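Stureo Ekel Hand-Held Gripper
Recording gripper with padded V fingers

In stock. Ships from the Berkent warehouse.

The Ekel is a hand-held gripper for recording manipulation tasks without an arm. You squeeze the handle, the fingers close, and the camera records the fingers and the room beyond them. Recordings are saved with finger opening and time stamps in one file, so they can be used for training or simply played back to compare one finger set with another.

This page covers the Ekel with the padded V fingers fitted. The flat fingers and the short hook fingers are sold separately and use the same mount.

What you get

Gripper body with handle and trigger
One pair of padded V fingers, fitted
Wide-angle camera, fitted and focused
Cable, 2 meters, with strain relief clip
Two spare finger pads
Hex key for the finger mount
Printed marker sheet and one upright stand
Quick start card

The computer, head camera and carrying case are not included.

Specifications

Weight with camera and V fingers: 1,126 g
Finger travel: parallel, driven by the trigger
Trigger: spring return, no motor
Camera view: wide angle, facing forward past the fingers
Connection: one cable for power and data
Recording length: limited by the disk in your computer
Finger mount: two screws per finger

How the fingers compare

We ran the three finger sets through the same list of pick-and-place jobs in our test room in June. Each set was used on books, cups, small figures and folded cloth. The V fingers and the flat fingers got 300 picks each, with the same two people holding the gripper. The hook fingers were tried on fewer objects and we don't give a score for them.

V fingers. The best choice for round and uneven things. A cup settles into the V and stays there even when the wrist turns. Books are fine if you take them by the spine or by a corner. Thin flat items are slower, and a single sheet of paper is close to hopeless.

Flat fingers. Better on books lying down, boxes and anything with two parallel sides. Cups turn in the grip unless you take them exactly at the middle. New users get on with the flat fingers faster, and the difference goes away after an hour or so of practice.

Hook fingers. For handles, bag straps and drawer pulls. They do one job and we would not leave them on the gripper all day.

If you only buy one set, take the V fingers. If most of your objects are boxed goods, take the flat ones.

Pad wear

The pads are a wear part. Our bench pair was changed at 2,000 grips, when the surface had gone smooth along the inner edge. They still held a cup at that point but a glossy book cover would slide. Change both pads together. A worn pad against a new one pulls objects to one side, and this shows up in the recordings as a small sideways jerk at the moment of contact.

Pads peel off by hand. Wipe the finger, wait until it is dry, and press the new pad on from the wide end toward the gap. Leave it overnight before use.

Camera

The lens is very wide. Straight lines near the border of the picture will bend, and a ceiling can look steeply tilted when the gripper is only a little off level. Do not try to correct this while recording. The calibration file on the product disk handles it later, and you need the uncorrected footage if you ever want to recalibrate.

Part of the housing and both fingers are always in view. This is intended. The finger position in the picture is used to check the opening sensor, and files where the two disagree get a warning when you load them.

Bright ceiling lights are the most common source of trouble. If you tip the gripper up between takes, give the exposure a second or two to come back down before you start the next pick.

Markers

Position tracking works best with at least one printed marker in view at the start of every take. Stand it upright at table height. Tape on the floor is useful for putting the table back where it was, but the software does not read it.

Using it with a head camera

The Ekel can record alongside a head camera. Both devices take their time from the computer. Start the head camera first, then the gripper, and clap once in view of both if you want a check by eye. We have tested this with the Avotiņš head mount and with one older model that is no longer sold.

Known limits

The trigger is set for a medium hand. A longer lever is in the works but has no release date.
The cable leaves the body below the fingers and can catch on a table edge during low picks. Use the clip.
Left-handed use is possible, though the status light is then hidden by the palm.
The gripper is not sealed. Keep it away from sinks and spray.

Returns and warranty

Return within 30 days if the seal on the camera housing is unbroken. The body and camera are covered for one year. Pads are not covered. Spare fingers can be exchanged for another type once, provided the mount screws have not been stripped.
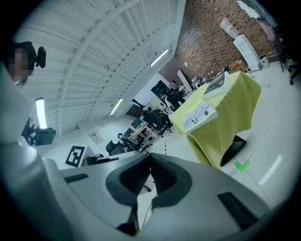
Test notes by Avotiņš | Stureo product pages | Updated in June

V fingers fitted, seen through a wide view. The narrow gap between the pads is the place to watch when you line up on a small object. For books like the two on the yellow-green cloth, approach the one standing up from the side, and change to the flat fingers if most of your takes are of books lying down. Order codes for all three finger sets are on the spare parts page.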